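4.2 Timing of discount messages

The second part of the study looked at when shoppers opened a sale message and whether they went on to buy. Vernbridge, an online shop for kitchen and table goods, sent 3000 registered customers the same offer during its January sale. Half received it at 7 a.m. and half at 8 p.m. The offer, the wording and the discount code were identical in both groups, and the code expired after 5 days.

In total, 391 customers used the code. Evening recipients placed more orders than morning recipients, but their baskets were smaller and more of them held a single item. We had expected the reverse, as an earlier survey by Kubiak, a price comparison site, had linked evening browsing with larger baskets. The Kubiak survey relied on what shoppers remembered, and we used order records, so the two results are not directly comparable.

Returns were low in both groups. Only 19 orders were sent back in full, too few to test for a difference. Partial returns were not recorded by the shop's system and are left out of Table 3.

Product type mattered more than the hour. Tableware and serving items made up most of the orders in both groups, while small appliances sold poorly despite carrying the same discount.

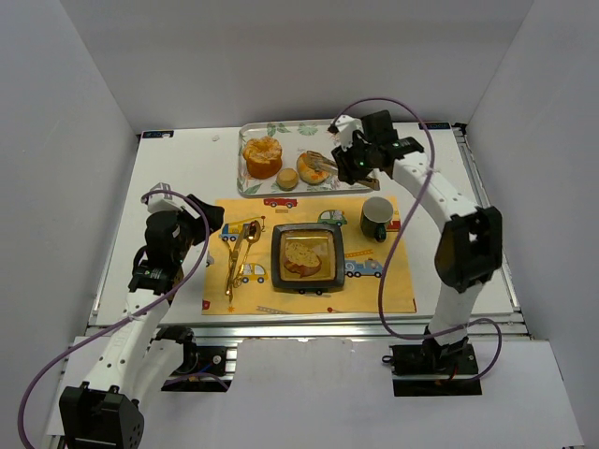
Figure 4. Serving tray, tongs and place setting.

Customers who had bought from the shop before were also more likely to use the code, whichever group they were in. We therefore repeated the analysis for first-time buyers alone. The gap between morning and evening narrowed but kept the same direction. Section 4.3 applies the same test to Drundholm, where the sale ran without a code.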